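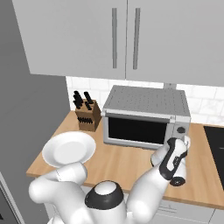

Titivex will move the reheating station at its Istthorpe staff canteen to automated operation in March, the catering company said. The station handles rolls and vegetables for the breakfast and evening services and is now covered by two cooks on each shift. The work sequence is being developed in a simulated kitchen, where a white two-armed robot holds the plate in its left arm and reaches for the toaster oven with its right. Titivex calls the program Brendska. It has logged 2,765 simulated runs so far, and the motion settings will be carried over to the canteen once the failure rate meets the company's internal limit.

The canteen employs 30 people and serves 836 meals a day. Under the new plan no positions are removed, but the duties of the two reheating cooks change. One moves to cold preparation. The other becomes station operator, with responsibility for loading trays, clearing faults and checking core temperatures by hand probe. Temperature checks stay with a person under the site's food safety rules.

Operators will complete 40 hours of paid training, including emergency stop procedures and manual restart. Start time for the operator shifts to 5:15 a.m., which is 45 minutes earlier than the present breakfast shift, to allow for a joint calibration before service. 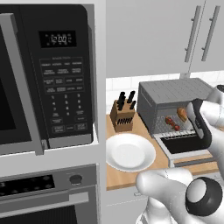
Kamonchanok Nilsuwan said the earlier start was the main point still open, and that the operator's job should carry a higher pay grade "from the first day of training, and not from the day the thing goes live." She also asked for a written rule on who decides to switch the station back to manual during a rush. As drafted, the procedure leaves that to the shift lead, who is often at the serving counter and out of sight of the ovens.

Titivex said the pay grade is under review. A second site, Tanasarn, uses the same counter layout and would follow if fault clearing at Istthorpe stays under four minutes per stop. The manual station will be kept in place at both sites for the first year.

14 shares | 6 comments

Related items
Istthorpe canteen extends evening service
Dish return line at Tanasarn to close for refit
Kamol Mahawong on shift planning in large kitchens

Contact the newsroom | Copyright, all rights reserved | Back to top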